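Ticket 339 – Label printer drops off the network after lunch
Product: Tumard print server
Status: Closed
Opened by: Chaimae Mansour
Assigned to: Amr Ghoneim

Printer in the packing office goes offline between 1:00 and 2:00 p.m. most days. Jobs pile up in the queue and print all at once after a restart. Happens from every PC, so I don't think it's my machine.

8:40 a.m. – Amr: Replaced the patch cable and moved the printer to another switch port. Printed 50 test labels with no errors.

1:25 p.m. – Amr: Offline again. Ping to the printer answers, but from the wrong hardware address. Something else is using the same IP.

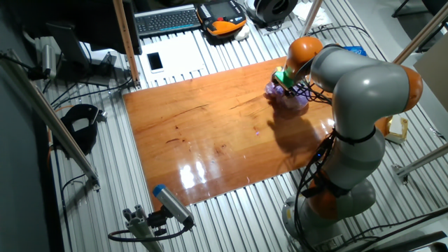
Workbench, arm over the wooden board.

2:10 p.m. – Amr: Checked the DHCP server. The printer's address was set by hand on its front panel and sits inside the pool, ending in 33. A laptop was getting the same address when people came back from lunch.

2:30 p.m. – Amr: Cleared the manual address, added a reservation outside the pool, and pointed the print server at the new one. Deleted 12 old jobs from the queue.

Next day, 3:00 p.m. – Chaimae: Stayed up through lunch. Please close.

Comments

Zineb Radwan: Same problem on our Zelta scanner. Reservation fixed it.

Asmaa Zerouali: Do you have to reboot the print server after changing the port?

Amr Ghoneim: No – restarting the spooler was enough.

Related tickets
Labels print blank after driver update
Hestska VPN disconnects on sleep
Scan to email fails with large files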